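Fina 2 moves marker tracking ahead of the planner

Brornel has put out Fina 2, the second major version of its software for turning hand-held gripper recordings into motions a robot arm can follow. The main change is in the order of operations. In the first version the planner received raw tool poses and had to deal with gaps itself. In Fina 2 a separate estimator cleans the pose track first and attaches a confidence value to every sample, and the planner reads only what the estimator passes on.

The estimator combines two sources: the view from the tool and the marker patterns carried on it. When both are available, it solves for the tool pose and for the small offset between the two. When only one is available, it keeps the last good offset and lowers the confidence value step by step. After 8 consecutive samples without a marker it stops the segment and starts a new one. Version one used to interpolate across such gaps, which gave smooth paths that passed through furniture.

Large rooms remain the harder case for the visual part. Distant walls and ceilings give little parallax over a short hand motion, and repeated structure such as beams or roof panels can be matched to the wrong neighbor. Fina 2 adds a check for this. Features are grouped by estimated depth, and if the far group disagrees with the near group, the far group is dropped for that sample.

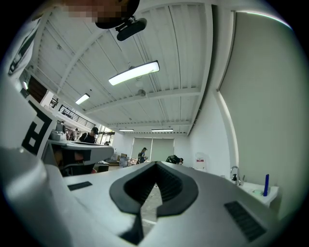 Looking up past the gripper opening in the large workspace, with marker panels at left and ceiling beams overhead.

The second area of work is two-handed tasks. Left and right tools are now solved in one problem with a shared clock. Each tool has its own set of marker IDs, and the configuration loader refuses to start if the two sets overlap. That rule was added after users reported swapped hands whenever the tools crossed. The head view, if there is one, is treated as a third body in the same problem and is used to place both tools relative to each other.

Soft objects are handled more cautiously than before. Cloth has no fixed shape to register against, so the planner no longer tries to fit a grasp frame to it. It takes the grasp point from the tool pose at jaw closure and carries a wider tolerance through the rest of the motion. Rigid items still get a fitted frame. The choice is set per task in the configuration file; there is no automatic classification in this release.

Control output has changed as well. The planner emits waypoints with timing, and a new resampling stage converts them to a fixed 200 Hz command stream. The stage enforces velocity and acceleration limits for the target arm and stretches the timing when a human motion is faster than the arm allows. Path shape is preserved. Jaw width is stretched on the same schedule so that closing does not run ahead of arrival.

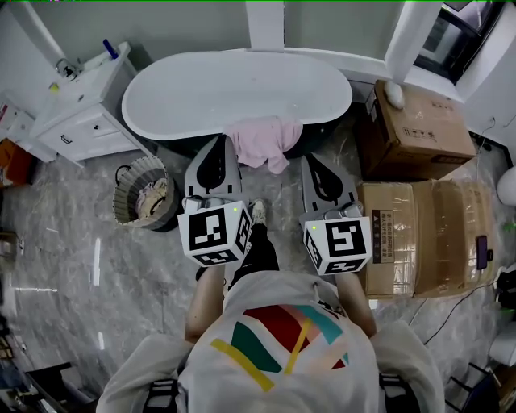
PESTCOMBE, April

The release covers 21 task templates, most of them household jobs such as moving a towel or clearing a counter. Templates from version one load without edits, except those that set the old gap-filling option. That option has been removed, and the loader prints the line number where it appears.

Tooling additions are modest. A replay viewer shows both tool tracks against time, colored by confidence, and lets the operator mark a segment as rejected without deleting it. A command-line check runs the estimator alone and reports missing markers, clock drift between tools, and segments too short to plan from. Exported logs now include the estimator settings, so a run can be repeated on another machine.

Known issues listed with the release include slow startup when many templates are loaded, and poor offset estimates when a tool is held still at the beginning of a recording. The suggested workaround for the second is to move each tool through a short figure-eight before starting the task.

Drivers are included for the Farías arm controller. Support for other controllers goes through a generic joint interface, which accepts the same command stream but leaves limit checking to the user. Existing installations can be upgraded in place, and configuration files are backed up to the project folder on first start.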